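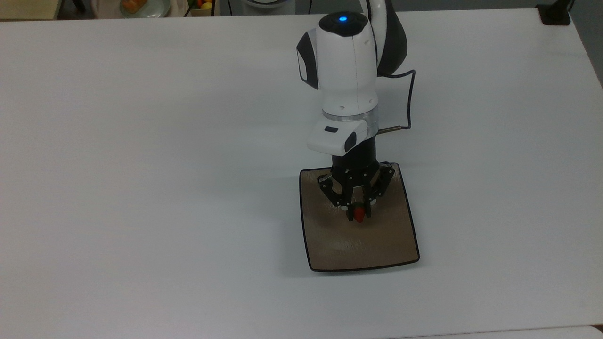
Dagný Holst has spent most of her working life on how fruit is set down. She runs the tray and tableware testing bench at Kornen, a small supplier of serving pieces to hotels and caterers, and her current subject is the shallow serving plate. The type she favors has rounded corners, a mottled tan-brown surface and a thin black rim, and on a plain white tabletop a single red strawberry held just over it is easy to pick out. "White on white hides the edge," she said. "A dark rim gives you a line to work to."

We spoke in November, in the long room in Drestitz where the bench is set up. Holst measures three things: how far a berry rolls after release, how much juice mark remains after wiping, and how well the color of the fruit reads at arm's length. Her log for the year holds 1,086 placements, of which 1,073 were usable. The other entries had a missing weight or a missing time.

"A strawberry is a poor cone," she said. "It has a flat shoulder if the cap is off, and then it will stand. With the cap on, it lies on its side and turns toward the tip. You plan the spacing for the turn."

For a buffet she allows 8 millimeters between berries and more along the rim. Stone fruit gets its own plate. Bread is kept on a separate round plate, away from anything cut, and whole fruit waits in a crate until it is needed.

The glazed finish was harder to settle. Gloss cleans faster but throws reflections, and under strong overhead light Holst found the streaks could be mistaken for spills. Quiambao, the older of the two glazes she compared, was the glossier. Ivo, the newer one, took about 152 wipes before she saw any change in the surface.

"I would still buy Quiambao for a dim room," she said. "For breakfast service by a window, Ivo."

She has not yet tested either one with raspberries. Those are scheduled after the rim measurements are repeated.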